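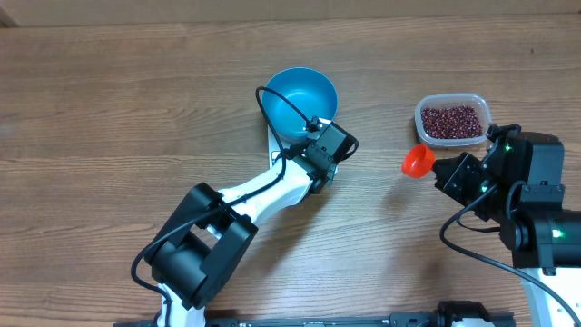
Ticket: Product thumbnails missing after catalog import
Status: Open, waiting on reporter
Opened: 2024-10-06
Reporter: Janelle Castillo
Assigned: Lukian Yurchenko
Component: Fekis import / media worker
Store: Millia (tableware)

Summary
Catalog import finishes with status OK, but part of the tableware category shows the gray placeholder in list view. The full-size picture opens normally on the product page. 

Steps to reproduce
Log in to the Millia back office.
Run Import > Catalog > Full with the supplier file from Kisow.
Wait for the job to report OK.
Open Tableware > Bowls in list view.

Expected: a thumbnail for every row.
Got: placeholder on some rows, different ones after each full import.

Comment, Lukian Yurchenko
Reproduced on staging. Media worker log has this, repeated:

thumb: queue full, job dropped
thumb: queue full, job dropped
import: finished, status OK

Queue limit is 50. The importer pushes jobs as fast as it reads the file and does not check the return value. Dropped jobs are never retried, and the import status ignores them. Please attach the worker config from production, the staging one may be out of date.

Comment, Janelle Castillo
Config attached. Clearing the browser cache makes no difference, and neither does another browser. Last good import I can point to was in April, before the server move.

Comment, Matvii Demchenko
The move is relevant. Old host ran 3 media workers, the new one runs 2. The old setup probably kept up with the queue most of the time. Adding a worker back would hide the fault again, so I would rather leave the count alone until the importer is fixed.

Comment, Lukian Yurchenko
Raised the queue limit to 4,000 on staging. Full import ran with no dropped jobs in the log and list view is complete. Memory on the worker host went up during the run and came back down. Usable as a workaround — the return value still needs handling.

Comment, Arsen Lysenko
Patch is on the branch. Importer now waits when the queue is full and marks the job PARTIAL if any thumbnail could not be queued. Review please, Svyatoslav.

Comment, Svyatoslav Prokopenko
Reviewed. One change requested: the wait has no timeout, so a dead worker would hang the import forever. Otherwise fine.

Comment, Arsen Lysenko
Timeout added, reads from import.queue_wait in the config file. Merged to staging.

Workaround for production until release
Set media.queue_limit to 4000.
Restart the media worker.
Run Tools > Rebuild thumbnails > Missing only.
Do not run a full import while the rebuild is in progress.

Comment, Lukian Yurchenko
Janelle, please apply the above and send the worker log from the rebuild. Dmytriv store uses the same importer, so I have linked their ticket to this one.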